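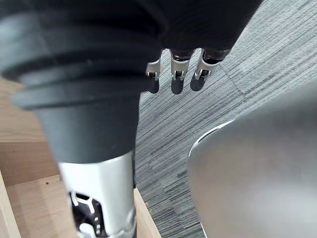 May, ten past four, kettle on

Back to the black glaze this afternoon, having promised myself at Easter that I was done with it until autumn. The trouble has always been saying which black I mean, and I've filled half this notebook with words like "sooty" and "soft" that meant something on the day and nothing a week later. The broad dark part at the top, matt, with the soft folds in it, is very nearly the surface I want on the big jars, and the stacked rings show how I'd like it to behave over throwing lines, all dark until you get to the ridge and then a faint grey catching along the edge. The smooth tapered piece has more of a sheen on it, and that is where the old recipe keeps ending up, lovely on a mug but too slick for a jar that's meant to sit quietly in a hallway.

Tiles first. I cut them from the end of the Binbridge bag, which had gone a bit stiff, so I wedged it with a splash of water and left it under a damp towel while I had my sandwich. Half have throwing lines pressed in with the old comb, and half are plain. I should have done this years ago — a glaze on a flat tile tells you so little about what it will do on a shoulder or a rim, and I have been caught by that more times than I'd like to put down in ink.

The base is the same as batch 154, with the whiting pulled back a touch and the difference made up in china clay. The stain is the Zimell black, sieved twice, and it still left a few specks on the mesh, so whoever opens that tub next, please put the lid back on properly (I suspect it was me). I weighed out 78 grams of stain for the full bucket, then took a jugful off before adding any more, so there is a weaker version to compare. Both jugs are on the shelf by the sink with masking tape labels. The tape is already lifting.

Dipped everything in one go, plain tiles first. The thick coat pulled away a little at the comb marks on a few of them as it dried, and I rubbed those over with a fingertip, which may or may not do any good. Must remember to look at them separately and not get excited about a texture I put there with my own thumb.

Ten to six. Crabtree is packed. For anyone newer to the workshop, that's the older kiln, the one with the heavy door, and it does like to run cooler at the bottom, so I have put matching tiles on the lowest shelf and the top one and filled in the middle with bisqued bowls from the evening class that were waiting for a space. Forty-six minutes' soak at the top, written here as 46 so that I can find it again, and then a slow drop with the bungs in. The slow drop is where I think the mattness comes from. Last time I got impatient and crash cooled, and everything came out looking like patent shoes.

The jars themselves are for the Culturby order and there's no great hurry, they've been very patient with us, but I would like to send a sample before the summer fair gets hold of everyone. Order number is 2718 if you're filing the paperwork, and the folder is the green one now, as the blue one got wet.

Still to do: wash the sieves, find the other comb, ask whether we have any more wax emulsion or if that bottle really is only water. I'd also like to try the weaker jug over iron slip, which somebody suggested over tea and I was rather sniffy about at the time, and I have been thinking of it ever since. Lights off at the back, kiln light on. Please don't lift the bungs before I'm in.

Filed under: Glaze tests, Kiln log, Stoneware
6 comments
Shared 11 times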